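Last updated 9/30/23. If your question isn't in here, ask at the next bake or write to Lenuța, who loves mail.

# Traltton Bread Circle: Your Questions

## What is the Bread Circle?

We're home bakers who get together in Traltton to make bread and eat a lot of it! We started with plain white loaves in May and got carried away pretty quickly. So far we've done rye, flatbreads, braided loaves, a very sticky focaccia and bagels (twice, by popular demand).

## Do I need any experience?

None at all. If you can stir, you can come. Tudor Matei had never touched yeast before his first bake, and now he brings the best rye in the room. We pair new people with someone who has made that day's bread before.

## What should I bring?

An apron, a towel, and a container for taking your bread home. Flour, salt and yeast are on us. If you have a favorite rolling pin, bring it, and put your name on it!

## How does the starter sharing work?

We keep a rye starter called Stalness. It's loud, bubbly and very forgiving. Anyone can take a spoonful home in a clean jar. Feed it equal weights of flour and water, leave the lid loose, and move it to the fridge once it has doubled. If yours dies, come get more. We've all been there.

## Why do you weigh everything?

A cup of flour can be packed tight or barely filled, and the dough will feel totally different. Our house loaf uses 625 grams of flour, and once you've made it by weight you'll see how easy it is to get the same loaf again. Any kitchen scale will do.

## My dough won't rise. Help!

Check the room first. A chilly kitchen slows everything down, and most of the time the dough just needs longer. Try the oven with only the light on. If there's no change after 3 hours, test a pinch of your yeast in warm water with a little sugar. No foam means it's time for a new packet.

## Can I bring kids?

Yes, please do! Kids are great at shaping rolls. They need an adult with them the whole time, and the ovens are for grown-ups only.

## Is there anything gluten-free?

We run a separate gluten-free bake with its own bowls and pans. Vasilică Ardeleanu leads it, and his buckwheat loaf is worth the trip even if you eat wheat. We can't promise a flour-free room on regular days, so if you have celiac disease, please stick to the separate one.

## Do you only make oven bread?

Nope! We fry, we griddle, and we steam. Phong Ngô leads the steamed bun table, and it fills up fast. Leave space between the buns, because they puff up more than you'd think, and let them rest a few minutes before you lift the lid all the way.

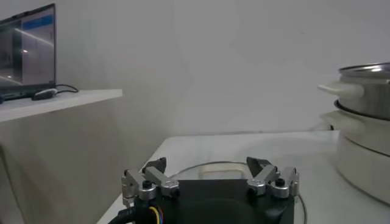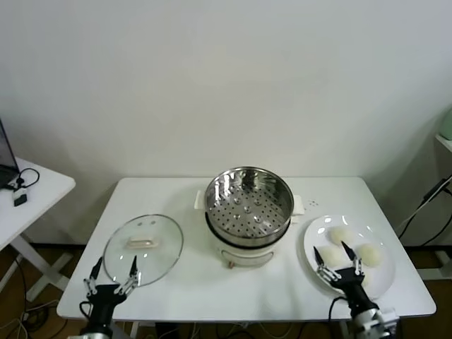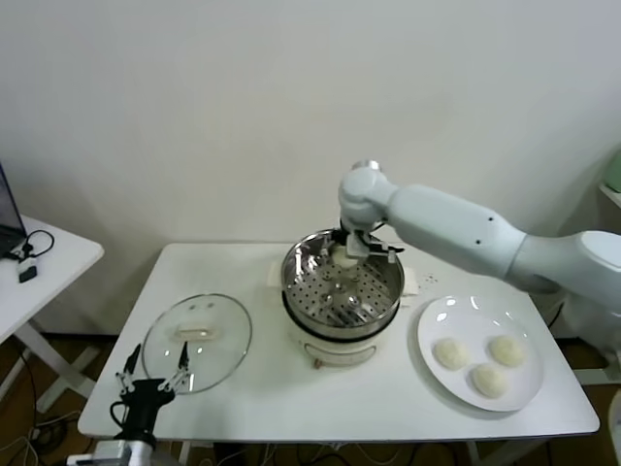
*Middle: buns on the plate, steamer pot and lid. Last: a bun on the steamer tray.*

## How do I sign up?

Put your name on the sheet by the door at Cozma Hall or send Lenuța Pascu a note. There are 46 of us on the list now and we'd love more!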